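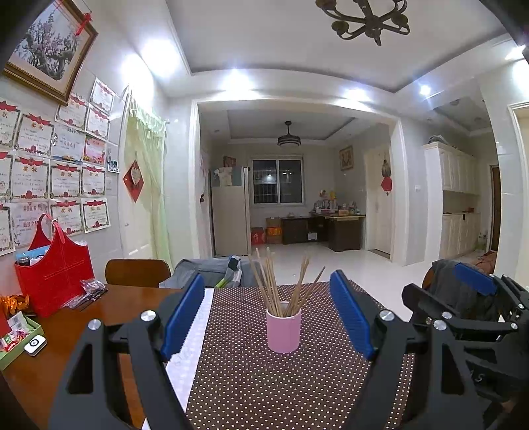 Chopsticks in their pink cup on the dotted cloth.

Eating with the neighbours: notes for my talk
Obed Bawa, Zandby, 9/19/20

(Wait until people have sat down. Speak slowly. Water on the left side.)

Good evening and thank you for coming. I was asked to speak about the shared suppers in our street. I am not a cook by profession and I have never given a talk in English before, so please raise your hand if I speak too fast.

1. How it began

When my wife Ohemaa and I moved to Zandby, we knew the faces on our staircase but not the names. We said good morning for four years. One evening the electricity went off in the whole Altus building, and we had a big pot of groundnut soup which was ready. We knocked on the door opposite. They had bread and a gas ring. We ate in our coats with a candle, and I learned that the man opposite had worked on ships and had visited the town where I was born.

(Pause here. Tell the story of the harbour only if people seem interested.)

The next month they invited us back. Then the family from downstairs heard us laughing and complained, and after that they came also.

2. What a shared supper is, and what we ask of people

The rule is simple. One household gives the table and one hot dish. The others bring something to put beside it. If you had a long day you may bring a melon. I say this first to every new person, as many people stay away from fear that their food will be compared.

We do not make a list of who brings what. We tried it with a sheet in the entrance hall and it became like work. Twice we had only salads, and one time three rice dishes, and we ate them.

Money: we do not collect any. Ohemaa was strict about this from the start and I thought she was wrong. Now I agree with her. When there is a box for coins, people begin to think what they received for it.

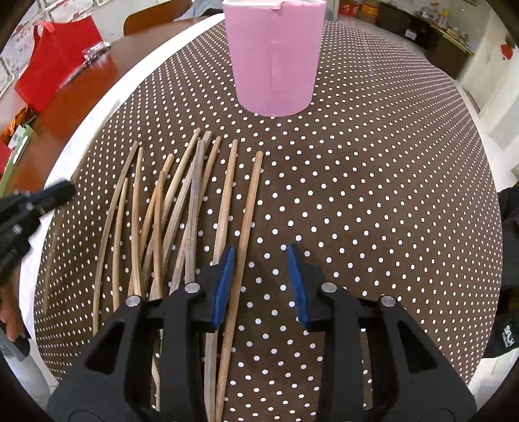 3. The size of the group

I am often asked how many people is right. In our flat, 10 is comfortable. We once had 28, for the farewell of the family downstairs, and it was a beautiful evening, but it was a party. At a party you talk with the people you know already. At a supper you must pass the bowl to the person beside you, and so you must look at him.

If you have more people than chairs, I would advise two suppers on two evenings. Some of you will say that standing is also possible. Yes, but the old people will go home early, and they have the best stories.

(If someone asks about children: they are welcome, they eat first, they may leave the table when they want. Do not go into the matter of the piano.)

4. Languages at the table

In our street there are people who speak very good English, people who speak a little, and Mr Kwofie on the top floor, who speaks five languages but prefers to be quiet in all of them. At the beginning I worried about this. I prepared questions on small cards, such as "What did you eat on feast days?" The cards were a mistake. People read them aloud like pupils and then waited for the next one.

What helped was food which needs some work at the table. Dumplings that you fold yourself, beans that must be shelled, a fish with many bones. When the hands are busy, a silence is not heavy. My English improved more from shelling beans than from the evening course, I must say, although the teacher of the evening course was very kind and may be here tonight.

(Look up. Smile if she is there.)

Also it is good when a guest can teach something with his hands. How to hold chopsticks, or how to eat fufu without chewing it. The person with the fewest words becomes the teacher for a while, and I have seen people sit straighter after this.

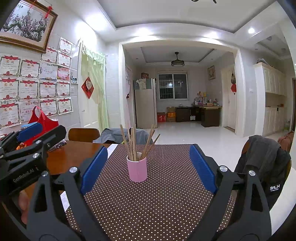
5. Difficulties

I don't want to give you only the sweet part.

Allergies. We ask every time, also the people who have been before. A small note beside the dish with what is inside it is enough.

Religion and meat. We put meat dishes at one end and we give them their own spoons. This was suggested by a guest, I would not have thought about it.

Noise. We finish at ten. Our downstairs neighbours moved away, but the new ones have a baby.

Washing up. Here we still have no good system. The guests want to help, the kitchen is narrow, and Ohemaa does not like that strangers put her pots in the wrong cupboard. At present I wash alone after they leave, with the radio — I have started to like it.

People who do not come. There is a man on our staircase whom we invite each month. He thanks us and does not come. We continue to invite him. I think it would be worse to stop.

6. If you want to begin

Choose a date before you choose the dish. Knock on the door yourself, do not only leave a paper. I printed very nice invitations the first year, with a flower from the Flallora shop drawn on them, and almost all answered only after I had met them on the stairs.

Begin with one other household. Zandby has over 500 flats in this part of town, and I do not say that all must eat together. Two kitchens are enough for a first evening.

Borrow chairs. It is a good reason to ring a bell, and you will ring again when you bring them back.

Do not clean too much. When our flat looked perfect the guests sat carefully and spoke carefully. A few letters and pens left lying around make no harm.

(Check the time here. If it is late, jump over the soup recipe and say it is on the table by the door.)

7. Questions

Likely questions: cost, insurance, what to do with a guest who drinks too much. For insurance I have no answer and I should say so. For the cost, a pot of beans.

The next supper in our flat is at the end of September, second floor, left door. The bell is broken, please knock.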